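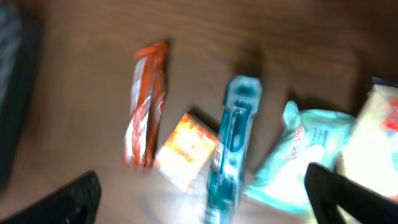
Figure 7.1 Small packaged goods on a wooden table, among them a toothbrush still in its packaging.

Chapter 7
Packaging: The Stuff Around the Stuff

Pick up anything you bought this week and look at what it came in. Somebody had to decide how thick that plastic would be, where it would tear, and how it would hang on a hook or sit on a shelf. Packaging is design you throw away, and once you start noticing it, a trip down a store aisle gets a lot more interesting!

Start with the toothbrush. A clear shell over a printed card lets a shopper see the brush and keeps fingers off the bristles. A snack wrapper has a different job. It has to keep air and moisture out for months, then open with one pull. You'll meet both again in Section 7.2, when we visit the (very noisy) packing line at Vondora, where 300 wrappers a minute are crimped shut.

Then there's the question of what happens when these things travel together. Tip a few packets into a basket and the soft ones bunch up or lean on the sides, while anything stiff keeps its shape.
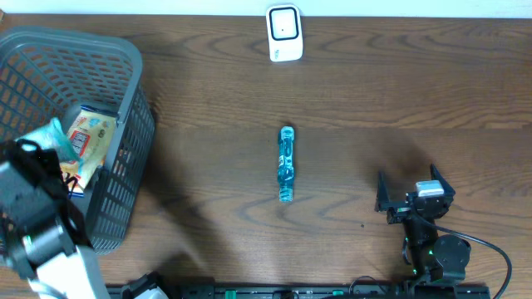
A bottle is another matter. It is a package and a container in one, with a cap that has to seal again and again, and it takes up nearly as much room empty as full. That one fact shapes how bottles are shipped, stored, and collected, and we'll spend all of Section 7.4 on it.

Before you read on, gather 15 packages at home and sort them into rigid and flexible. Some will give you trouble (a tube of toothpaste, for instance), and those are the good ones. Write down why you argued over them. The Flodton class that tried this in March ended up with 28 items in a third pile they called "floppy until full," a name we liked so much that we use it on page 171.

Words to watch for: blister pack, crimp, barrier film, headspace, closure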